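Chapter 7
What a Demonstration Shows

Learning goals
After reading this chapter you should be able to tell a demonstration from a test, write a visit record that someone else can use, and name the conditions a presenter has chosen for you.

7.1 An afternoon at Siliņa

In October a group of second-year students went with their instructor, Dzintra Hunt, to an open day at Siliņa, a research shop that builds arms and grippers for work in homes. The program was typical of its kind. There was coffee, a talk with slides, and then a walk past several stations where machines were put through their paces. Students were told they could ask anything. Most of them asked how much the arms weighed.

The station that drew the biggest crowd was the tidying station. Part of the room had been set up as a living area, and the job was laundry: pick up a piece of cloth, carry it over, let go of it above a basket. The system was called Plillen. Its presenter, Normunds Tamošiūnaitė, was a patient man who clearly knew the machine well, and he said that it had completed the task 2000 times in the shop's own trials. Several students wrote that number down. Only one wrote down what he said next, that a "completed" run was any run the operator had not stopped.

Read that sentence again before going on. If the operator does not stop a run, the run is complete. A run in which the cloth was dropped beside the basket could be complete. So could a run in which the arm picked up nothing at all and went through the motions. We don't claim that this happened at Siliņa. The point is that the figure, as given, would not tell us if it had.
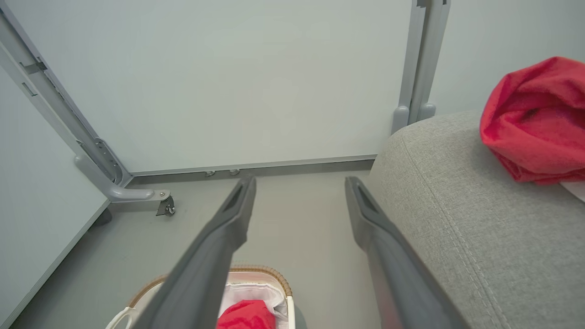 Hunt had asked the students to keep two columns in their notebooks, one for what they saw and one for what they were told. She collected the notebooks on the bus. In nearly all of them the second column had leaked into the first. "It can handle any fabric" turned up under things seen, though the students had watched a small number of pickups with cloth the presenter had put out himself. "It learns from its mistakes" turned up there too. Nothing a visitor can see from behind a rope looks like learning. A second attempt that goes better than the first may have been luck, or a nudge from the person at the keyboard, or the cloth having landed in an easier heap.

We will use this visit throughout the chapter. It was a good demonstration by the usual standards, and the people who gave it were not trying to fool anyone. That makes it more useful to us than a fraud would be. Frauds are rare in this field. Friendly afternoons that leave everyone believing slightly too much are very common.

7.2 Who set the table?

Every demonstration starts before the visitors walk in. Someone has picked the objects and where they go. Someone has settled on the lighting and the height of the furniture. Someone has also decided which tasks will be left off the program, and you will never see that list unless you ask for it.

Cloth is a fair example. It is hard for machines, since it has no fixed shape and one part of it will hide another. A presenter who shows cloth is therefore showing something real. But there is a great deal of difference between a bright cloth on a plain gray surface and a gray sock on a gray rug, and a system that does well with the first may be hopeless with the second. Color alone can do much of the work. When a student asked whether Plillen had been tried on dark clothing, Tamošiūnaitė said it was "on the roadmap." We advise you to read that phrase as "no" until somebody shows you otherwise.

The basket deserves a question of its own. Was it put in the same spot for every run? If so, letting go of the cloth in the right place may need no seeing at all, only a stored position. At Siliņa this question was not asked. It would have taken one minute to settle: move the basket and run it again.

7.3 The number on the slide

Siliņa's talk included a slide comparing Plillen with an older system, Skulent. Skulent was listed with 181 failures and Plillen with 2. The slide gave no totals for either. A system that fails 181 times in 2326 attempts is doing rather well. A system that fails 2 times in three attempts should be sent back to the workshop. Without the bottom half of the fraction, the slide can't even tell us which machine is better.

Students often feel it is rude to ask for the missing number in front of a crowd. Ask anyway, and ask plainly: "Out of how many?" A presenter who has the answer will be glad to give it. One who doesn't have it has told you something as well.

In Section 7.4 we look at Geditz, a warehouse sorting project that published its full trial logs, failures included, and we work through what those logs allow a reader to say. First, try the exercise below.

Before you read on

Take any demonstration you have attended in person. Write down, from memory, everything you saw the machine do. Then cross out each item you know only because the presenter said it.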